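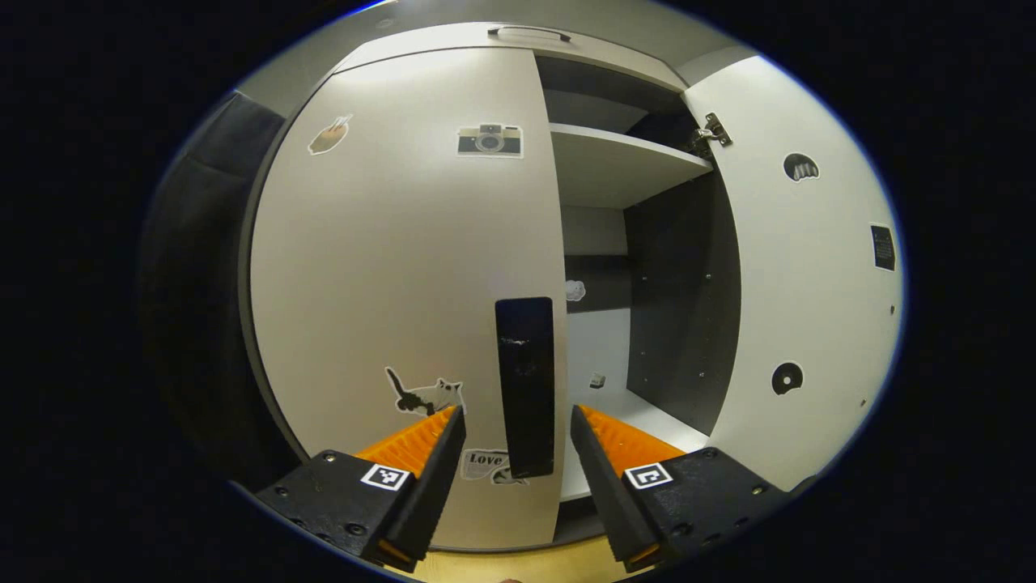
One door open, one door shut. A fair summary of the week.

1/ I have been trying to cancel my late father-in-law's landline for 30 days. I'm posting the whole thing so that somebody, somewhere, can tell me which form I missed.

2/ The phone company is called Rustgate. They have 13 options on the main menu. Option 9 is "moving house." I have now pressed it several times on the theory that it's the closest thing they offer to dying.

3/ First call: Selim, very nice, very sorry for our loss. He needed the account holder to confirm the cancellation. I explained about the account holder. He asked if there was a better time to reach him.

4/ Second call: they need the death certificate by fax. I live in Drirnlow. The library had a fax machine until June, when it went to wherever fax machines go. My dentist has one. My dentist let me use it, and also noticed I was overdue.

5/ Rustgate wrote back to say the fax was received and "mostly legible." Mostly! I would love to know which part of him they think is still up for discussion.

6/ Meanwhile the line keeps billing. The last statement was addressed to him and thanked him for his loyalty. He'd have enjoyed that. He had the same number through 2 marriages and a bakery, and he answered it by shouting the last four digits at you.

7/ My wife's cousin Nilmini said to try the branch in Clindthorpe in person. 108 steps up from the parking lot, according to the sign at the bottom, which has the tone of a warning. The branch is now a nail salon. They did offer to take a message.

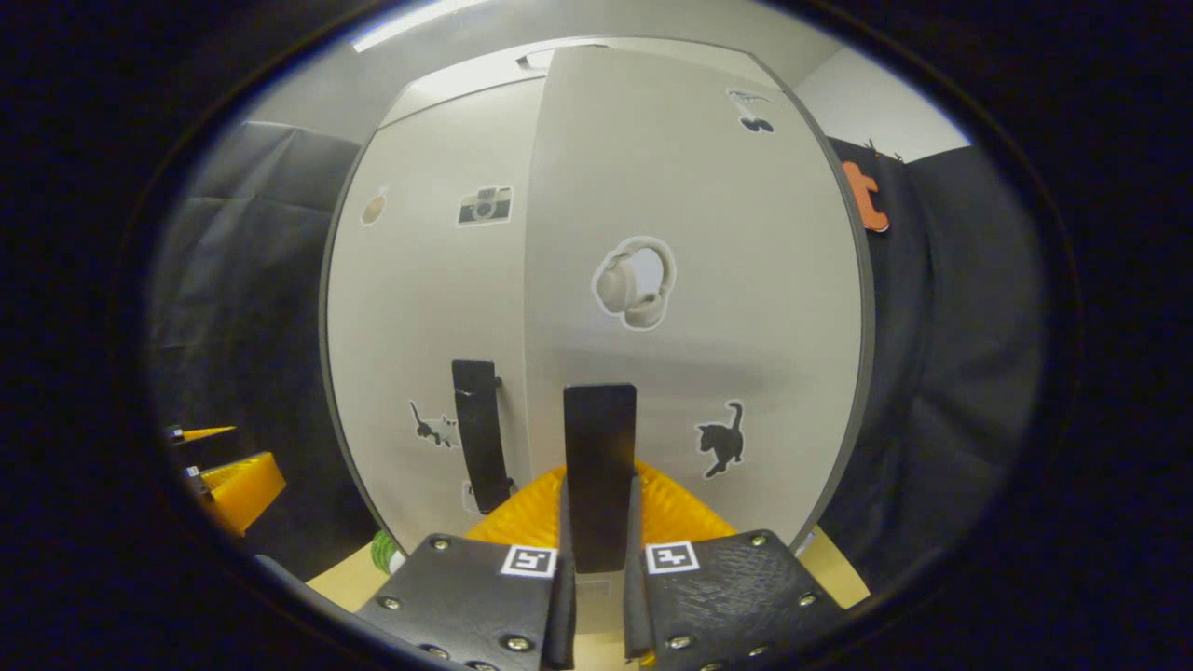 Pale gray cabinet. I've been on hold long enough to have opinions about it.

8/ The hold music is 40 seconds of pan flute, then a click that sounds exactly like a person picking up. Every time, I say hello. Every time, flute.

9/ Got through this morning to a supervisor, Mrs. Gunawardena, who listened to the entire saga without typing. Then she typed for a long while. Then she said the account had been flagged for "customer retention" – they were saving him an offer.

10/ The offer was 700 free minutes. My wife laughed so hard she had to go stand in the yard.

11/ Mrs. G says it's closed as of today and a final bill is coming. She gave me a reference number and told me to keep it in a safe place. It's on the back of the dentist's reminder card, so I now own one piece of paper I can't lose.

12/ To the people asking: yes, we called the number one last time before it went. It rang for ages. I'd forgotten he never set up the machine.

13/ Teeth cleaning is at 8:30 tomorrow. No cavities, I hope. I don't have another phone call in me.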